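Llevo unas semanas dándole vueltas a una frase que me dijo una amiga mientras le ayudaba a vaciar la cocina de su madre: «Aquí no hay nada bueno, pero tampoco hay nada que se pueda tirar». Me pareció una exageración hasta que llegué a casa, abrí mi propio armario y me cayó una tapa en el pie. No era la tapa de nada que yo reconociera.

De modo que escribo esto con cierta autoridad moral y el dedo gordo morado. 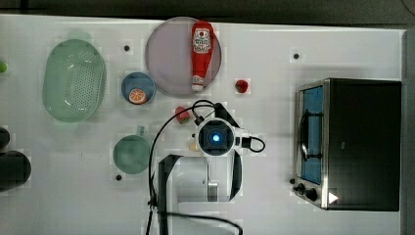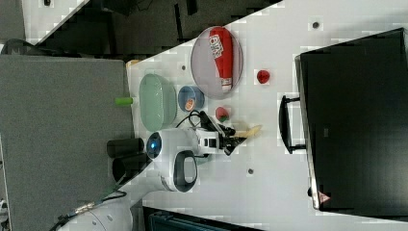 Un cuenco azul, un bote de kétchup, entre otras cosas: material de cocina sobre una mesa blanca.

## Contra el cajón de los utensilios únicos

Mi tesis es modesta: casi todo lo que se vende para cocinar sirve para guardarlo. El deshuesador de aceitunas, por ejemplo. Lo he usado dos veces en mi vida, y en la segunda lo hice por remordimiento. Las aceitunas ya venden sin hueso, y las que tienen hueso suelen comerse con gente delante, que es cuando uno menos ganas tiene de sacar una herramienta.

Hace años, en un piso compartido, conviví con Tien-fu Lo, que cocinaba para cinco personas con un cuchillo, una sartén honda y una cuchara de madera que había perdido la mitad del mango. Los demás aportábamos aparatos. Yo aporté una máquina de hacer pasta de la marca Varela, comprada en un arrebato de enero, que pesaba como un yunque y exigía una encimera con un borde de un grosor que no tenía la nuestra. La sujetábamos entre dos. El resultado era una cinta gris con huellas dactilares. Tien-fu, mientras tanto, hacía fideos estirándolos con las manos y tenía la delicadeza de no mirarnos.

Se me dirá que él sabía cocinar y nosotros no. Por supuesto. Ahí está precisamente el negocio: el utensilio se le vende al que no sabe, con la promesa de ahorrarle el aprendizaje, y el aprendizaje sigue donde estaba, esperando en la cocina con los brazos cruzados.

## El catálogo como género literario

Reconozco que leo catálogos de menaje con más atención que muchas novelas. El de Killadum, que me sigue llegando al buzón pese a dos mudanzas, tiene 174 páginas y un estilo inconfundible. Nada corta: «domina». Nada escurre: «libera». Hay un pelador que «redescubre la zanahoria», como si la zanahoria hubiera estado perdida en alguna selva.

La última vez marqué con un doblez las páginas de lo que me parecía absurdo, y al terminar el catálogo ya no cerraba. Después, claro, pedí una cosa. Era un separador de yemas en forma de pez: se aprieta, se suelta y la yema sube por la boca del animal. Funciona muy bien. Es desagradable de ver y lo enseño a todas las visitas.

Me temo que esto debilita mi argumento, pero prefiero confesarlo yo a que lo cuente mi hermana.

## Las cosas de los muertos

Lo que sí me tomo en serio es la herencia. Los muebles se reparten, las joyas se discuten y los libros se donan con mala conciencia. Las cosas de cocina, en cambio, se quedan. Se meten en una caja que pone «COCINA VARIOS», se llevan a otra casa y allí esperan a la siguiente defunción.

De mi abuela conservo un molde de flan abollado y un rallador que corta más por los lados que por el centro. El rallador es peligroso y no lo pienso cambiar. He comprado después uno mejor, un Prakent con mango de goma, y lo tengo nuevo en el cajón. Cuando hay que rallar pan, la mano se va sola al otro. No sé si eso es cariño o falta de reflejos.

Yuzuki Kinoshita, vecina mía durante una época y la persona más ordenada que he tratado, defendía una regla severa: lo que no se hubiera tocado en 6 meses salía por la puerta. La aplicaba también a las especias y, según sospecho, a algunas amistades. Un día me pidió prestada la fuente grande, la del pescado, porque había regalado la suya en primavera. Se la dejé con una sonrisa que todavía me avergüenza un poco. Me la devolvió limpia, envuelta en papel y con 32 galletas dentro, y me quedé sin motivo para estar satisfecho.

## Una objeción razonable

Hay quien sostiene que el problema es de espacio y que con una cocina grande se acabaría la discusión. He visitado cocinas grandes. Tienen el mismo cajón, sólo que más ancho, y en el fondo está el mismo sacacorchos de publicidad, la misma pila gastada, el mismo juego de pinchitos para mazorcas al que le falta uno. En una de ellas, la de unos conocidos que se construyeron la casa en Jusumgate, había una isla central del tamaño de un velero. Cenamos pizza, de pie, con servilletas de papel.

También se me ha objetado que me quejo de vicio y que un pelapatatas no hace daño a nadie. Es verdad. Tampoco pido leyes. Pido, como mucho, un mínimo de sinceridad en la caja: que el aparato de espiralizar calabacines lleve impresas las veces que va a usarse, igual que los yogures llevan la fecha. «Consumir antes del segundo calabacín.» Lo compraríamos igual, pero avisados.

Con mi amiga terminamos de vaciar la cocina a eso de las diez de la noche. Tiramos una batidora sin cable, un cable sin batidora que no encajaba con ella y un paquete de moldes de papel con dibujos navideños. Lo demás fue a una caja. Le dije que la rotulara bien, para que luego supiera lo que había dentro, y me pasó el rotulador.

Puse «COCINA VARIOS». La tengo en el trastero, debajo de la Varela.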